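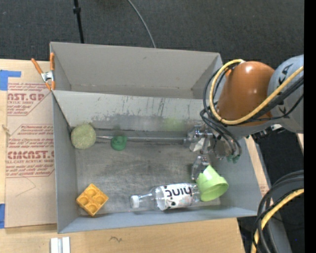 2023年10月15日(日)
Teodor Skjelbred 様
Wididach 進捗報告(第2回)

遅くなりました。移動中に書いているので箇条書き多めです。数字は末尾にまとめてあります。

## 先に結論

- Banum ボード上での Linux イメージ起動、安定した。電源投入からログイン画面まで32秒
- 配布用イメージは2種類に絞る(デスクトップあり/なし)
- 無線まわりが遅れている。年内の公開は無理、1月に変更したい
- 追加の予算はお願いしない。ただし費目の組み替えを1件相談したい(後述)

## 前回からの進み具合

### ブート

前回報告時は SD カードの種類によって起動したりしなかったりの状態。原因はブートローダー側の初期化タイミング。カードの応答を待たずに次へ進んでいた。待ち時間を入れるだけの修正なのに、見つけるまで丸三週間かかった。シリアルコンソールの出力が途中で文字化けしていて、そっちを先に疑ったのが失敗。ボーレートの設定ミスは別件で、これも直した。

修正後、手持ちのカード全部で起動確認。古い低速カードは時間がかかるが、落ちはしない。

USB からの起動も一応通る。ただしハブ経由だと認識しないことがある。マニュアルには「直接挿すこと」と書いて逃げる予定。次の版で直す。

### カーネル

長期サポート版に乗り換え済み。独自パッチが大量に残っていたのを整理した。変更行数は2566行まで減った。まだ多い。半分近くはディスプレイ出力まわりで、ここは上流に投げられる形になっていない。来月、小さいものから順に送る。

一本だけ試しに投げてみたところ、コメントの書式で差し戻し。中身については何も言われていないので、悪い感触ではない。

### パッケージと更新の仕組み

更新ツール(仮称 Renden)は最低限動くようになった。差分だけ取得、失敗したら前の状態に戻る。戻る方の試験が足りていない。更新中に電源を抜く試験を繰り返しているが、まれに設定ファイルだけ新しいまま残る。再現手順はわかったので直せるはず。

署名の検証は入れた。鍵の保管方法は未定。いまは私の手元の機器に置いてあるだけで、これは良くない。次回までに決めます。

### アプリの動作

標準で入れるもの:端末、ブラウザ、テキストエディタ、ファイル管理、画面共有。ブラウザはメモリを食う。タブを多く開くと固まるので、スワップを圧縮メモリに変えた。だいぶましになった。動画再生はハードウェア支援が効いておらず、全画面だとコマ落ちする。公開時点では「未対応」と明記する。

日本語入力は最初から有効にした。前の版では初回起動後に手動でパッケージを入れる必要があり、問い合わせがいちばん多かった箇所。フォントも同梱。イメージが少し大きくなったが、これは譲りたくない。

## 遅れているところ

**無線。** チップのファームウェアが再配布できるのかどうか、まだ返事がない。二度問い合わせた。返事がなければ、初回起動時に利用者自身が取得する方式に切り替える。スクリプトはもう書いてあるが、有線でつながっていることが前提なので、有線の口を持たない構成では使えない。ここが本当に困っている。

もう一つ、スリープから復帰すると無線が消える。モジュールの再読み込みで戻る。回避策は入れたが、根本的な原因は不明のまま。

**ドキュメント。** 導入手順は書けた。トラブル対応の章が白紙。画面の文言が変わるたびに撮り直しになるため、スクリーンショットは最後に回している。

**自動ビルド。** Bastos 上のビルド環境が二週間ほど止まっていた。ディスクがいっぱいになり、古い生成物の削除がうまく走っていなかった。今は動いている。容量の監視を入れたので、次は止まる前に気づけるはすです。

## 試用の結果

先月からイメージの試用を始めた。届いた報告は179件。重複が多い。いちばん多いのは音の出力先が選べないという件で、これは修正済み。次が時計のずれ。ボードに電池がなく、ネットにつながるまで時刻が狂うため、証明書のエラーがでてブラウザが開かない。利用者から見れば「ネットが壊れている」としか思えない。最後に終了した時刻を保存しておく処理を足した。完全ではないが、エラーはほぼ出なくなった。

キーボード配列の報告もかなりあった。初期設定の画面で選んだ配列が、ログイン画面にだけ反映されない。記号入りのパスワードを設定した人が入れなくなる。優先度を上げて対応中で、今週中に直す。

好意的な感想も来ている。「古い機材に入れて家族用にした」というのがうれしかった。

## 費用

当初計画どおり。機材費が余り気味で、試験用ボードを買い足す予定だったが、手持ちで足りている。この分をビルド環境のストレージに回したい。上の停止の件もあるので、できれば今月中に可否をいただけると助かります。だめなら保存期間を短くして対応します。

## 次の報告まで

- [ ] キーボード配列の修正
- [ ] Renden の復元試験、残り
- [ ] 無線ファームウェアの方針を決める(返事がなくても決める)
- [ ] 署名鍵の保管場所
- [ ] カーネルのパッチを上流へ送付
- [ ] トラブル対応の章、下書きだけでも
- [x] 時計のずれ
- [x] 音の出力先

## 数字まとめ

| 項目 | 値 |
|---|---|
| 起動時間(ログイン画面まで) | 32秒 |
| 独自パッチの変更行数 | 2566行 |
| 試用報告 | 179件 |
| 配布イメージ | 2種類 |

起動時間はデスクトップあり、標準のカードで計測。なしの方はまだ測っていません。次回入れます。

公開を1月にずらす件と費目の件、この二つだけ先にお返事ください。残りは急ぎません。電話でも構いませんが、午前中はビルドの確認で出られないことが多いので、午後にお願いします。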